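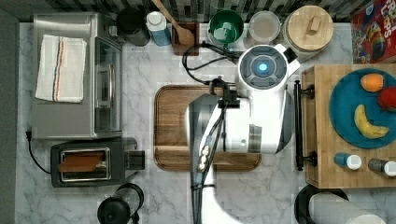

Figure 2. Counter in the Dundaddale kitchen, viewed from directly above.

3.2 Placement of items on the work surface

The Dundaddale counter was one of 2537 surfaces coded under the Provik scheme, which assigns each object to a back, side or central zone. Storage and serving items are expected at the back, heating appliances at the side, and preparation tools in the center. Figure 2 follows this pattern closely. Canisters, a bottle, a utensil holder and a green bowl stand in a row along the mosaic backsplash, while the toaster oven, the two-slot toaster and the kettle share the left side. The cutting board lies in the center of the marble.

Two points needed a coding decision. The first was the folded dish towel on top of the toaster oven. Textiles resting on an appliance were coded with that appliance and did not count as a separate item – a rule carried over from Tudose, where towels had inflated the totals for the side zone. The second was the slice of toast in the toaster. Food was recorded in its own column and left out of all density measures.

Power cords were coded only as present or absent. Their length and path were not measured, although a cord crossing the central zone reduces the area left for preparation. The Drallska counters, which were coded in January with an earlier version of the scheme, have no cord data and are excluded from Table 2.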